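09/02/2022

Sim cell, sink station. Continuing from the last entry. Hoda branch, kitchen layout 3.

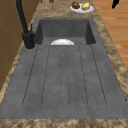 *Sink station as rendered after the asset reload. Dish in the basin, plate with food on the far counter.*

Goal for today was to get the sink station back into a state where the nightly runs can use it. It has been out of the rotation while the dish pickup was misbehaving. Setup notes first, then what I changed, then what is left.

**Setup**

Layout 3 loads the granite counter, the gray stone sink with the built-in drainboard, the black faucet and the wooden cabinet on the left. The dish spawns in the basin. The food plate is a distractor and the task doesn't touch it, but it stays loaded so that the planner has something to avoid on the way to the far counter. Physics step and render step are the defaults from the Vurnix config, render at 60 Hz. Arm is the Mishra model with the stock joint limits.

Load order matters and I got it wrong once again today. Counter, then sink, then faucet, then the loose objects. If the loose objects go in before the sink, they settle on the counter collision box and then get shoved out sideways when the sink appears. I have moved the order out of the launch script and into the layout file, where it should have been.

**The dish problem**

Symptom from the logs: the dish was reported at the right pose at spawn, then drifted toward the drainboard side of the basin over the first few hundred steps with the arm parked. By the time the arm came over, the grasp target was off by enough that the fingers closed on the rim at a bad angle or missed.

Things I checked:

- Dish mass and inertia. Fine. Same values as in the Tronutley asset sheet.
- Friction on the dish. Fine.
- Friction on the sink. Set to the default, which is low, but raising it only slowed the drift.
- Basin floor in the visual mesh. Flat.
- Basin floor in the collision mesh. Not flat.

The last one is the cause. The collision mesh for the sink is made automatically from the visual mesh by convex decomposition, and the piece under the basin floor had picked up a couple of vertices from the lip where the drainboard comes in. The result was a shallow ramp that doesn't show in the render. I only found it by turning on the collision overlay and looking from the side. Should have done that first.

I rebuilt the basin by hand as boxes: one for the floor and one for each wall. The drainboard is a separate tilted box. I did not model the grooves. The three channels are there in the visual mesh and that's enough for the camera. If we ever put cutlery on the drainboard we will have to come back to this, as a fork would sit on the box where on a real sink it would drop partway into a channel.

After the rebuild I let the cell sit for 3000 steps with the arm parked and logged the dish pose at both ends. No drift I can measure. Repeated with a different seed, same result.

**Faucet**

While I was in there: the spout was a visual only, with no collision at all. The arm had been passing through it on some of the approach paths and nothing flagged it. That explains the handful of old runs that looked too good. I added a capsule for the spout, one for the base and a small box for the lever handle. The lever points toward the basin side and it is the part most likely to get clipped on a low approach from the left.

Padding on the spout capsule is set a bit generous. The planner now swings wider and comes in from the right, over the floor side. It costs a little time per cycle – acceptable.

The faucet joint is still fixed. The lever is part of the same link as the base, so it can't be turned. Leave it until someone needs a tap task.

**Arm parking pose**

Old parking pose left the arm hanging over the food plate and cast a shadow across the basin at some light settings. New pose is further to the right and higher. Saved as `park_sink_b`. The old one is still in the file as `park_sink_a` because two of the Hoda scripts call it by name. Please don't delete it before those are changed.

**Seed 3936**

This one is worth its own note. It was failing before today and I had it down as the drift. It still fails with the new collision mesh. The dish starts close to a side wall of the basin and the finger on that side has no room to go down between rim and wall. So it's a real reach problem and separate from the ramp.

Two options:

1. Shrink the spawn region so the dish never starts that close to the wall.
2. Add a nudge move that pushes the dish toward the middle before the grasp.

Option 1 is a one-line change but it hides a case we will meet on hardware. I would go for 2. For tonight I have done neither, and the seed is tagged as a known failure so that it doesn't stop the batch.

**Textures**

Sink surface is the matte stone with the faint specks. There was a complaint in the September list that the specks were noise from the renderer. They are in the texture file, I opened it and looked. Closing that item.

Granite texture repeats a bit on the long strip in front of the sink. Doesn't affect anything.

**Routine checks before a batch on this layout**

Writing these down as they were only in my head:

- Load with the collision overlay on and look at the basin from the side.
- Run the parked test and compare the dish pose at start and end.
- Move to `park_sink_b` and back once by hand, watch the spout.
- Check that the food plate settled flat. It has tipped twice when spawned too high. Spawn height is now lower but keep an eye on it.
- Turn the overlay off again. It shows up in the saved camera images if it's left on, and I have thrown out one batch for that reason already.

**Left to do**

- Nudge move for the wall case.
- Change the two Hoda scripts to the new parking pose, then drop the old one.
- Go through the other layouts that use auto-generated collision meshes. Layouts 1 and 2 have a sink from the same source, so I expect the same ramp. The stove top should be looked at too.
- Ask on the Vurnix side whether the decomposition tolerance can be set per asset. If yes, the hand-built boxes may not be needed for everything.
- Old results from before the faucet fix need a flag in the table. I have not touched them yet.

Config and layout file are committed to the Hoda branch. Station is back in the nightly rotation with the one seed tagged.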